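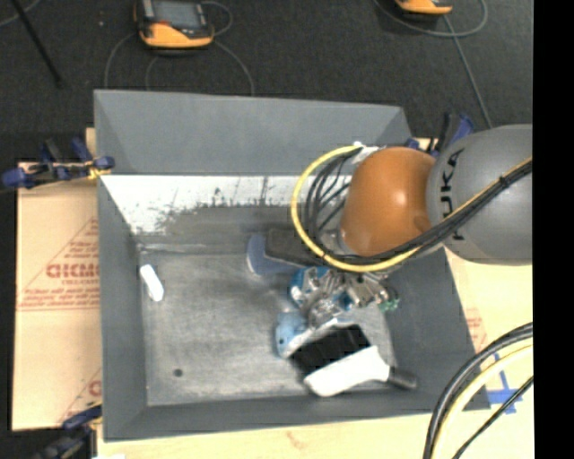 Page last changed: March, 2:40 p.m.

The woman who runs the odds-and-ends side of Tretulus has one rule for interviews, and she gave it to me before I had my coat off. I was not to use the word "junk." I could say "clutter" if I had to. "Bits" was fine. "Junk" would get me shown the door, and the door at Tretulus sticks, so that would have been embarrassing for both of us.

Tretulus is a secondhand household goods store on the wrong side of the tracks in Flarndale, the right side being the one with parking. Furniture sits up front, then kitchenware, then lamps. Past the lamps are the gray bins, where everything goes that can't be called furniture, kitchenware or a lamp. The store has 4,000 square feet of floor, and she has spent six years trying to get more of it from the lamps.

"The lamps have the outlets," she said. "That's their whole argument."

A gray bin is a big rectangular thing with sides that slope outward, wide open at the top. She prefers it to a box with straight walls, and she has views on this. In a straight-walled box, she told me, small things run to the edges and stay there until you move house. With sloping sides you can at least see them being difficult.

"Take a little white thing all by itself up against one side," she said. "Long, skinny, leaning over. Every bin has one. I don't know what it is and I'm not going to guess in front of you. In a cardboard box you'd never find it again. In the gray bin it's just standing in the corner at the party."

I asked whether she'd ever been tempted to put that kind of thing straight in the trash.

"Tempted, sure. Then somebody comes in with the other half."

This does happen, she insists, and she keeps a notebook to prove it. It has a coffee ring on the cover and a column headed REUNITED, which is shorter than the column headed NO IDEA. Last year's total for the bins was 2,464 pieces sorted, priced and put out. I asked how many of those had been reunited with anything. She closed the notebook and offered me coffee.

We drank it at the pricing table, which used to be somebody's dining table and still has a child's spelling homework pressed into the finish. She worked while she talked. Her system, as far as I could follow it, has two stages. First you decide what a thing is. Then you decide what it's worth. Most people who help out for an afternoon want to do the second stage first, and she finds this exhausting.

"They pick it up and say, 'A dollar?' A dollar for what? Tell me what it is. 'Well, it's kind of a brush.' Okay, what kind? Is it for dishes, is it for the dog, is it for shoes?"

Brushes turn out to be a sore subject. A brush, or something enough like a brush to get put in with the brushes, arrives nearly every morning. There's one in the picture at the top of this page, or I'd call it one: black section on the upper side, smooth white body, short dark gray end to the handle. I showed it to her on my phone and asked which shelf it belonged on.

She looked at it for a good long while. "Brush-like," she said.

Is that a category?

"It is now."

She was no more forthcoming about its neighbors. There's a light blue object next to the black part, rounded, with a small dark mark on it. She enlarged the mark until it filled the phone, then made it small again. Would she price it? She would not. "I don't price from photographs. You have to pick it up. Heavy is one thing, light is another, and if it rattles I put it in a different pile altogether." Farther back lies something blue-gray with a pale edge at one end, and a dark block on it or against it. She handed the phone back to me at that point and said blue-gray was a hard color to sell.

Color, apparently, matters more than what a thing does. White sells. Black sells to people who are buying it for an office. Light blue sells in spring, to a particular kind of shopper who also buys napkin rings, and then hardly at all until the following spring. Dark brown sells if it's wood. I said this seemed a gloomy way to look at human nature, and she said I should try it from behind the register.

She came to the work by accident, or by marriage, she uses both words. Before Tretulus she kept the stockroom at Kirnen, a hardware store two doors down that closed when its owner moved to the coast. At Kirnen every screw had a drawer and every drawer had a label. "It was beautiful," she said. "You could have done it blindfolded. I got so bored I alphabetized the rope."

The gray bins cured her of labels. She tried them at first, naturally: BATHROOM, DESK, GARAGE, PETS. The trouble was that the customers wouldn't respect them, and the objects were worse. A soap dish went to DESK for paper clips. A paint scraper did very well in BATHROOM, and she has decided never to find out why. After a few months she peeled off all the labels but one. The last one says MISC, and it's on the cabinet where she keeps her lunch.

What she does now is harder to describe. She spreads things out. A bin is never filled past the point where you can see patches of the bottom, and that, she says, is the whole secret. Pile it to the top and people will look at the top layer and go away. Leave some floor showing and they start reaching in.

"People want to rummage, but they don't want to dig," she said. "Digging is work. Rummaging, you're on vacation."

I suggested this might be a distinction without much in it. She told me to go and stand by the furniture and watch. So I did, for twenty minutes, from an armchair priced so high that I felt I should at least get some use out of it. A man in a rain jacket rummaged. Two teenagers rummaged. A woman with a stroller put both arms in up to the elbow, came out with a garlic press, said "Oh, hello" to it and went to pay.

"That's kitchenware," said my host, watching her go. "That should never have been in there." She seemed pleased all the same, and wrote it down.

The bins take in around 1,000 dollars in a good month, and she was anxious that I not print the figure for a bad one. The lamps do better. She brought the lamps up herself four times, so I don't feel guilty about mentioning them again. In the summer she'd like to move everything up by the window, where the light is, and where people waiting for the Marín Street bus might wander in out of boredom. The store's manager has said he'll think about it. He has been thinking since the fall.

Before I left I asked what she keeps at home, expecting bare shelves, or else the opposite. It's neither. She has one kitchen drawer with a bit of string in it, some batteries of uncertain age, three keys to nothing and a plastic thing with a hinge. She has owned the plastic thing for eleven years. It has been through two apartments and a house.

What is it?

"No idea," she said. "But I know exactly where it is."

I mentioned that by her own rules it ought to go in the bin, with a sticker on it. She said she'd bring it in when the lamps gave up the window. Then she helped me with the door, which takes a shoulder, low down, on the hinge side.

Tretulus takes drop-offs at the back until four. Please don't leave things by the front, and if what you're bringing is a lamp, she asks that you try somewhere else first.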